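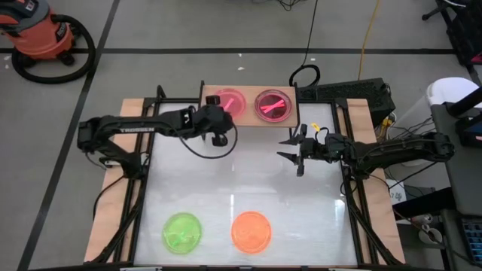
Plinitz, the maker of sorting dishes and small workshop storage, is bringing out a set of color-coded round dishes this December, and the company would like to say at the outset that it does not expect them to change anyone's life. The set is meant for people who keep small loose parts on a work table and are tired of hunting for them. Pink pieces go in a pink dish, green in a green one, and a raised wooden shelf at the back of the table gives two of the dishes a place to sit side by side, so the white surface in front stays open for work. The dishes are see-through in some colors and darker in others, and all of them are round.

Color coding has been sold as a cure for messy benches for as long as there have been benches. Plinitz has sold some of those cures itself. Its 2019 drawer labels, in eight shades, were returned in such numbers that the line was dropped within a year. Customers said they could not remember what teal stood for.

"I was against doing this again," said Tayla Rutherford, head of product at Plinitz. "Most organizing products get used for two weeks and then they hold receipts. I asked for proof that people would still be putting the right piece in the right dish a few months later, and for a while I didn't get it."

The proof, such as it is, comes from a home trial run with Driltance, a chain of craft and repair shops. Driltance gave dishes to 300 customers and checked in with them after one month and again after four. At the four-month mark, 41 percent were still sorting by color. The rest had gone back to what they did before, or were using the dishes for something else, mainly earrings and keys.

Plinitz considers 41 percent a fair result. It would also point out that these were people who had agreed to be asked about their dishes, and that the figure for everyone else is probably lower.

Two changes came out of the trial. The rim was made easier to grip – early samples were hard to pick up with dry hands – and the shelf was added as a separate item. Testers liked having two dishes up off the table and complained when there were more than that, so the shelf is sized for two. Plinitz was asked by several retailers to make a longer one and has declined for now.

The company makes no claim that sorting by color saves time. An earlier draft of this release said it did, and the sentence was taken out when no one at Plinitz could say where the number came from.

"If you already have a row of jam jar lids that works for you, keep the jam jar lids," Rutherford said. "This is for people who tried that and knocked them over."

The first run is 2,000 sets, of which 1,400 are going to Driltance stores. The remainder will be sold through the Provstead catalog and the Plinitz website. Shelves are sold separately and will arrive in stores at the same time as the dishes, provided the wood supplier, Ngata, keeps to its schedule. Single replacement dishes can be ordered in any color in the range. Lids are not available. Plinitz looked at them, and testers left them off.

Sets may be returned within the usual period, used or unused, as long as the dishes are clean.

About Plinitz
Plinitz designs and sells storage for small parts, craft supplies and repair work. It is privately owned.

Review sets and price lists are available to trade and consumer press from the Plinitz press office. Please say whether you need the shelf.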